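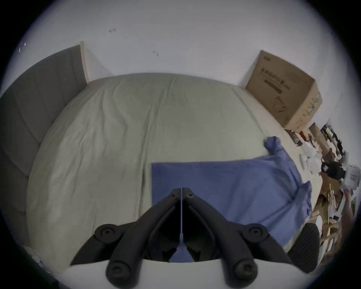
Chak-lun Hsieh asked whether the sheets get ironed at all. They do, on request. The Pisside laundry takes in flat linen from 39 guesthouses, and our group followed one load through sorting, wash and finishing. Cotton is washed separately from blends. The three ironers run in line, and the feed speed is set by fabric weight. Folding is still done by hand for anything over king size. Rejected pieces go back to stain treatment, up to two times. The next open day is in February.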